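# About Hulto

Hulto is a garment care and folding service for households, small hotels and uniformed workplaces. We receive clothing that has already been laundered, and we return it buttoned, folded and stacked in the order in which it will be worn or put away. The company was established by Ognjen Vukčević, who remains its director, and it continues to operate from the Pellitz Building, where the first folding table was set up 15 years ago.

Our work centres on the shirt. It is the garment most often sent to us and the one most easily spoiled by careless handling, and our tables, training and standards of finish have been arranged with it in mind. 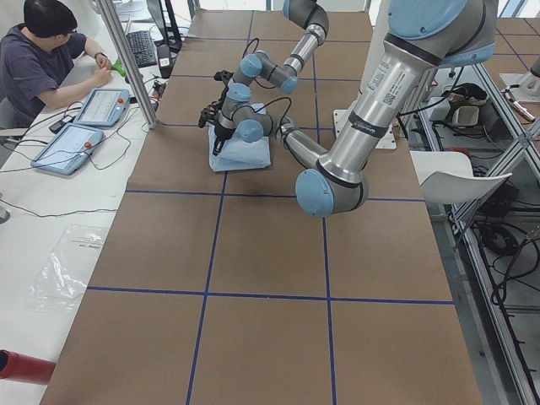
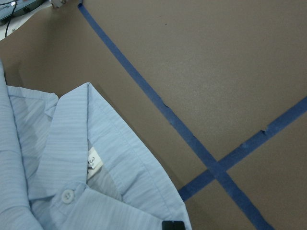
## How we work

Every order is opened and sorted on arrival. Garments are grouped by type, then by colour, and each is checked for missing buttons, open seams and marks that washing has not removed. Items requiring repair are set aside and the customer is notified before any further work is done. We do not mend, bleach or alter a garment without instruction.

Shirts are buttoned at the collar, at the third button and at the last. The shirt is then turned face down, the sleeves are brought across the back, and the sides are folded in to a common width. The body is folded up in two stages, so that the collar sits uppermost and the label can be read without disturbing the stack. Customers who prefer a fold in thirds, or who store their shirts upright in drawers, may say so on the order card, and the preference is kept for subsequent visits.

Knitwear is folded flat and never hung. Trousers are aligned at the inner seam. Towels and bed linen are folded to the dimensions of the customer's own shelving, where these have been supplied. Fitted sheets are accepted.

## Our standards

The Hulto folding standard was first written down as a single page and now runs to 15. It sets out the finished width for each class of garment, the permitted tolerance and the order in which folds are to be made. The standard is reviewed each March, and revisions are posted in the folding room before they take effect.

A shirt is considered finished when its edges are parallel, its collar is undistorted and it can be lifted from the stack with one hand without opening. Any garment that does not meet this description is unfolded completely and begun again. Correcting a fold from the outside tends to leave a second crease beside the first, and we do not permit it.

## Training

New members of staff spend seven weeks in training before they handle customers' clothing. The first part of the course is given over to plain squares of cloth, and only afterwards do trainees proceed to collars, plackets and cuffs. Experienced staff return to the training table at regular intervals – a practice introduced by Mr. Vukčević and retained at the request of the staff themselves.

We also offer instruction to outside organizations. The short course, known as Kos, is intended for housekeeping teams and is held on our premises. The longer programme, Zitari, covers sorting, inspection, folding and storage, and includes a visit to the client's own linen room. Participants in either course are asked to bring several of their own garments, including at least one shirt with a collar.

## Our customers

Hulto holds standing arrangements with almost 100 households and with a number of guest houses, clinics and restaurants. Household orders are returned in flat cotton bags, which we ask customers to send back with their next order. Commercial orders are delivered in lidded bins labelled by department and size.

We do not operate a retail counter. New customers are invited to write to the office describing the quantity and kind of clothing they expect to send, together with any preferences as to folding or storage. A first order is normally limited to a single bag so that the fold, the width and the stacking order can be agreed upon before regular service begins.

## Visiting

The folding room may be visited by appointment on Friday mornings. Visitors are asked to report to the office on the ground floor, to leave coats and bags at the door, and to refrain from placing personal items on the tables. Parking is available behind the building, and the entrance from the laneway is step-free.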